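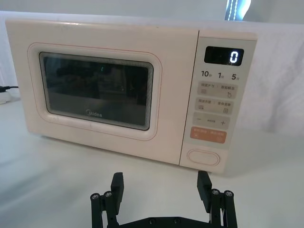
Tyyne Kemppainen asked that the minutes record her objection to the wording of the previous report, which described the December gathering outside Dradcombe Station as a disturbance. Most of those present, in her view, had stood quietly on the footpath until the street was closed, and the damage to shopfronts had been done later and by far fewer people. The Chair agreed that the objection be noted and that the word "gathering" be used for the remainder of the meeting.

## Dradcombe Community Policing Liaison Panel

**Minutes of the ordinary meeting, Sellent Room, 6:30 pm**

### 1. Minutes of the previous meeting

Confirmed as circulated, subject to the objection recorded above and the correction of "Jaidee Street" to "Jaidee Lane" in item 4.

### 2. Correspondence

The following was received:

- a letter from the Lanska Neighbourhood Centre on the late notice given of road closures;
- a petition bearing 1,414 signatures, seeking the public release of body-worn camera footage from the night of the gathering;
- an email from a trader in Jaidee Lane regarding glass left in the gutter after the street reopened.

The petition was received and referred to item 4. The Secretary will reply to the trader and forward the email to the council's street cleaning section.

### 3. Report of the police representative

The Inspector reported that two officers had been injured on the night and that both had returned to duty. Charges had been laid against five people, all of them adults. As those matters are before the court, the Inspector declined to discuss individual conduct.

Members asked when the order to disperse had been given and whether it could be heard at the Sellent Road end of the crowd. The Inspector advised that it was made by loudhailer from the station steps, and accepted that people beyond the bus shelter may not have heard it. A second announcement had been intended — the vehicle carrying the public address unit was held up behind the closure at Lanska Bridge.

A member asked what interval had been allowed between the order and the advance of the line. The Inspector's understanding was roughly 90 seconds. Several members considered this too short for families with prams to leave by the lane. The Inspector undertook to confirm the figure from the radio log.

### 4. Release of footage

The Panel discussed the petition at length. It was acknowledged that the Panel has no power to direct release and may only make a recommendation.

Ms Kemppainen spoke in favour of early release, with faces obscured, and noted that short clips filmed by bystanders had already been shared widely without any indication of the time or sequence of events. The Inspector stated that release before the court matters were finalised would require legal advice, and that this advice had been sought.

**Moved** that the Panel recommend release of the footage at the earliest date permitted by that advice, and that the petitioners be informed in writing. **Carried**, with 2 members abstaining.

### 5. Street closures and notice to residents

The Panel considered the letter from the Lanska Neighbourhood Centre. Residents of the units above Jaidee Lane had been unable to reach their homes for part of the evening, and the officers at the cordon had given differing advice on alternative access. Agreed that a single contact number be printed on future closure notices.

### 6. Actions

| Action | Responsible |
|---|---|
| Confirm timing of the dispersal order from the radio log | Inspector |
| Write to the lead petitioner | Secretary |
| Draft wording for closure notices | T. Kemppainen |
| Reply to Jaidee Lane trader | Secretary |

### 7. Other business

A request to move the Panel's meetings to the library was deferred pending advice on after-hours access. The meeting closed at 8:10 pm.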